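Talledell Players mailing list
December, 9:40 pm
Posted by Esperanza Kapoor

Subject: Re: Zuvisgate on handheld, worth it?

Alvar Eklund wrote:

> Has anyone put real time into Zuvisgate on a handheld yet? I finished
> it on the desktop last winter and I'd like to play it again on the
> train, but the store page says almost nothing about how it runs. Mostly
> I want to know about the text size and whether the harbour chapter is
> playable. Traian told me he gave up on it, but he gives up on a lot of
> games. Also, do the saves come across?
>
> Alvar

Hi Alvar,

I finished it on handheld a couple of weeks ago, so I can answer most of this.

Text size first. The default is too small to read on the built-in screen. There's a setting for it under Display, called Caption Scale, and it goes up to 4. I played on 3. At 4 the dialogue is very comfortable but the inventory descriptions run past the bottom of their box and you can't scroll them. The map labels don't change at any setting. I got used to squinting at the map, but if that's a problem for you on the desktop it will be worse on a train.

The harbour chapter is playable. It isn't smooth. The frame rate drops whenever you cross the market square with the crowd in it, and it drops again in the rain. The fights are all indoors and those held up fine for me. Turning off the water reflections helped more than anything else I tried. Laurențiu says he left them on and didn't mind, so try it both ways.

Loading is the part I'd complain about. On the desktop you hardly notice going in and out of buildings. On the handheld there's a wait at every door, long enough that I stopped checking houses I didn't need to. That's a shame in this game, seeing how much of the side writing is in the houses. 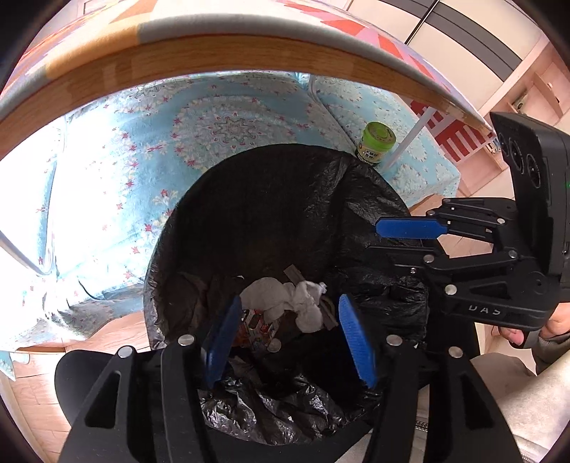
Saves don't come across in either direction. You have to start again, and the chapter select stays locked until you've finished the game once on that machine. I did see that Hodoroagă, the harder mode, is open from the start in this version. I didn't try it.

Controls are mostly good. The lockpicking was redone for sticks and I prefer it to the mouse version. The radial menu is fiddly and I kept drinking the wrong potion. You can remap everything except the menu button.

Battery: I got through a commute each way without charging if I kept the brightness at 50 per cent. I wouldn't count on much more than that.

One bug to watch for. In chapter 2, if you talk to the ferryman before picking up the lantern, his second conversation doesn't trigger and you can't leave the island. Reloading the area didn't fix it. I had to go back to an earlier save. Zamfira ran into the same thing, so it isn't only me. Keep a separate save from before the dock and you'll be fine.

As for whether it's worth it, if you've already played it and want the story again, yes, but I'd wait for a sale. If you hadn't played it at all I'd tell you to stick with the desktop. Manivby is by the same people and the handheld version of that one is much better behaved, so you might look at it if you haven't already. It's shorter too, and it breaks up neatly into train-sized pieces.

Traian, if you're reading, where did you stop? If it was the ferryman, you may still have a save that works.

Esperanza

Contact the list owner | Messages copyright their authors | Back to top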